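# Sorting the Pretend Produce: Final Report

June 20, 2020

Our group was asked to pick an everyday collection of objects, work out how people sort it, and propose a better way of storing it. Other groups chose tools and library books. We chose play food. We'd like to say this was a considered decision, but the play food was already in the cupboard and the deadline for choosing a topic was the same afternoon.

## What we started with

The collection came to us as 241 pieces in 13 bins. The bins had labels, and at some point in history the labels had probably been right. The one marked FRUIT held mostly bread. The one marked BREAD held a teapot lid and a great many peas. Of the 241 pieces, 189 were fruits and vegetables, and those are the ones this report covers. The rest (cakes, sausages, the lid) went back in the cupboard to think about what they'd done.

Most of the set seems to have been bought in two batches. The older pieces came in a Marikar box and the newer ones in a Greson box, and the two makers clearly never spoke to each other. A Greson strawberry is bigger than a Marikar pear. This matters more than you would expect, as anyone who has tried to fit both in an egg carton will know.

## How people sort

We gave each participant a mixed handful and a clear white table and asked them to arrange the pieces "in whatever way makes sense to you." We gave no other instructions, and we spent the first week of May regretting that. One participant lined everything up by how much he wanted to eat it. We recorded this as "other."

The remaining sorts fell into a few types. Color was the most common by far. People who sorted by color worked fast, didn't talk, and were finished before we had started the timer properly. Kind was next: fruit on one side, vegetables on the other, and a long argument in the middle. The third type was shape, with round things together and long things together. Shape sorters tended to be the ones who had to put the pieces away afterward.

For the second round we used a small fixed set and put the same pieces in front of everyone. We wanted things that would cause trouble. The eggplant is long and purple and has no friends of its own color. The tangerine is round and agreeable and goes wherever it's put. The bok choy is green and leafy, and several people called it lettuce with complete confidence.

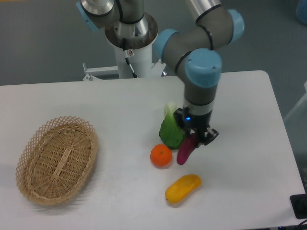 The yellow one caused the most trouble. Our inventory says mango. Participants said mango, papaya, squash, "a sort of potato," and, in one case, "I don't want to be tested on this." It has a slight orange blush at one end, and the people who noticed the blush were more likely to say mango. People who said squash put it with the eggplant. People who said mango put it with the tangerine. So the same piece crossed the table depending on what it was called, and that is the closest thing we have to a finding.

We also noticed that long pieces were usually laid down at an angle, and that hardly anyone squared them up with the edge of the table. We don't have an explanation. We mention it because one of us spent an evening measuring the angles and would like that to be on record.

## The storage proposal

We called our system Wokomau. The name doesn't stand for anything. We needed something for the cover sheet.

Wokomau uses shape first and color second. Long pieces go in shallow trays, round pieces go in deep tubs, and anything leafy goes in a wide basket by itself, where it can't get its stalks caught in things. Inside each container a strip of colored tape shows which end is for which color. There are no words on the labels, so the mango question never comes up. The eggplant goes with the long pieces at the purple end, which it has entirely to itself.

We tried 2 versions. The first had lids. The lids were a mistake: they were taken off once, stacked neatly, and never put back on. The second version has no lids and takes up less shelf. We tested it in the playroom at Trargate, where the collection is kept, and cleanup went faster than it had with the old bins. We should admit that we were standing there watching, and people tidy faster when they are being watched by students with clipboards.

## Problems

Our handfuls in the first round weren't equal. Some people got mostly round pieces and naturally found shape less interesting. We should have counted them out.

We also lost a radish. It was present at the first session and absent at the last, and the total in this report includes it out of respect. If it comes back, it belongs in the second tub, red end.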